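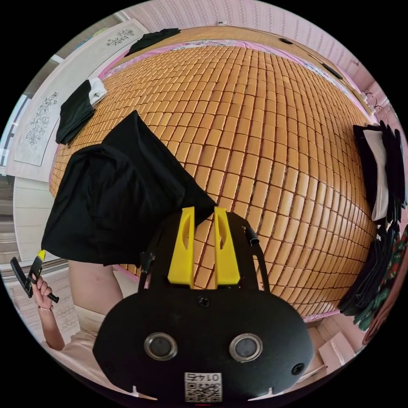
The tiled mat on the bed, floral sheet just showing.

Stukine opened its studio to the public on April 23, 2025, and I went along because the invitation promised biscuits and a playable build of Dronano, its trading game set among very small moons. The biscuits were finished. The build mostly was not.

Oduor Laizer, who designs the economy, showed us a spreadsheet with 1000 rows, all of them to do with the price of soup. I asked if there was any fighting. There is, he said, sounding a bit let down, and sent me to the demo room.

Eight of us shared four pads. My ship, the Mohamedi, handles like a wardrobe on ice, though I grew fond of it by the second moon. I lost it to a customs officer 9 minutes in, still carrying 64 crates of unsold soup.
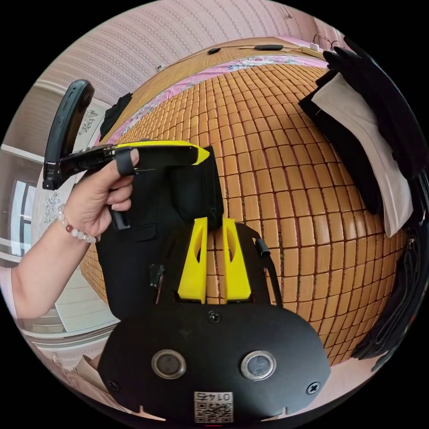 A beaded bracelet, with a few dark red beads near the wrist.

Imani Chege does the sound, and hers was the best room of the day. She played us the same docking clunk in several versions and we voted. My favourite came last.

Stelteo is publishing, on PC first – consoles "when they're ready", which got a laugh from the staff. The next open day is in May. Go early if you want a biscuit.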